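# Giving Notice of a Civil Ceremony at Nistside

Couples who wish to hold a civil ceremony at Nistside must first give notice at the registration office. The steps set out on this page apply to all ceremonies in the Perrin Room and the Celtine Garden. 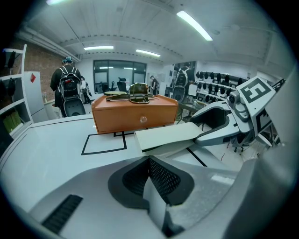 ## Step 1: Reserve a provisional date

Complete the online form and state your preferred room and start time. A provisional booking is held for 6 weeks. The Perrin Room seats up to 500 guests where the balcony is open.

## Step 2: Attend your notice appointment

Both partners must attend in person. Please bring:

- a valid passport or birth certificate
- proof of your current address
- a decree absolute or final order, if either partner has been married before

Documents in another language must be accompanied by a signed translation. Copies are not accepted.

## Step 3: Choose your wording

You will receive a booklet containing the required declarations and a selection of optional readings. Return your choices no later than 2 weeks before the ceremony. Religious texts and hymns cannot be included.

## Step 4: Confirm your witnesses

Please supply the full names of 2 witnesses. Each must be present throughout and able to understand the proceedings.

## Changes and enquiries

Requests to alter a date should be sent in writing to Maëlys Tanguy, Ceremonies Officer. The office is closed to visitors on Monday mornings.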